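Play Kitchen Pieces – Gallery

07/12/2022

This page belongs to the toy lending shelf at Ikholm. The play kitchen box is number 144 in our list and has been out on loan more than any other box we keep. Hjalti Hauksdóttir put the page together so that families can see the kind of thing that is in it before they ask for it.
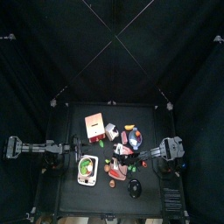

Toy cabinet in cream and pink, with play food and a blue oval dish, on the black table.

The cabinet has a red band along the bottom and a slot in the top. Children post things into slots, so please check inside before you bring the box back.

The small white-and-pink appliance looks like a toaster. Encarnación Cordero's group used it in May for a breakfast game and asked to keep it another week.

The yellow banana and the green pepper go with the play food. The pepper is small and is the piece we most often have to ask for – look under the sofa first.

The blue dish has a piece of white and orange toy food on it. Dish and food can be wiped with a damp cloth. Please don't put them in the dishwasher.

Borrowing
Loans are for 19 days. You can extend once if no other family has asked for the box. Write the box number on the card and leave the card with Ferenc Csonka at the desk.

If a piece is missing or cracked, put a note in the box when you return it. There is no charge for small pieces.

Next gallery: Dolls and Doll Clothes – box 279
Previous gallery: Wooden Trains – box 70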